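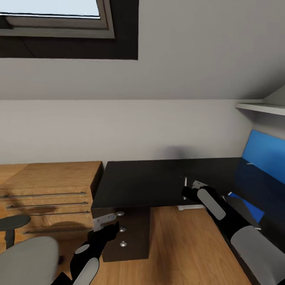 The purpose of this project was to test whether a policy for two-armed cabinet manipulation can be trained with fewer demonstrations when the simulated room is changed from one episode to the next. The work was carried out by Nathalie Lavoie and Timothée Pichon under the supervision of Bernadette Bodin, using the Dusstead simulation environment. Each episode places a black cabinet on a wooden desk top in a furnished room with a sloped ceiling. Distractor furniture is kept close to the work area, including an oak-finish drawer unit whose long metal bar handles could be mistaken by the policy for valid contact points. In the configuration reported here, the left gripper is at the silver hinge plate on the cabinet front while the right gripper is held over the front edge of the top.

## Method

A total of 282 demonstrations were recorded by teleoperation. Two training sets were prepared from them. The first used a single fixed room. The second used 4 room layouts that differed in wall color, lighting direction and the placement of surrounding furniture. Both sets contained the same number of demonstrations, and the same network and training settings were used throughout. The position of the cabinet was varied within the same limits in both conditions.

Each policy was then evaluated over 64 episodes in a layout that had not been used for training. An episode was scored as successful if the left gripper made contact with the hinge plate and held it until the time limit, with no collision between the right arm and the cabinet top.

## Results

The policy trained on varied layouts succeeded more often than the fixed-room policy in the unseen layout. Most failures of the fixed-room policy occurred during the approach, when the left arm moved toward the drawer handles and did not recover. Failures of the varied-layout policy were mainly late in the episode and involved loss of contact at the hinge.

Collisions of the right arm were rare in both conditions. The authors note that the right arm had a simple holding role, and the result should not be extended to tasks in which both arms must move together.

## Limitations

All evaluation was done in simulation. Contact friction was left at the default value, and only one cabinet model was tested. A transfer trial on the physical arms at Terham is planned for July.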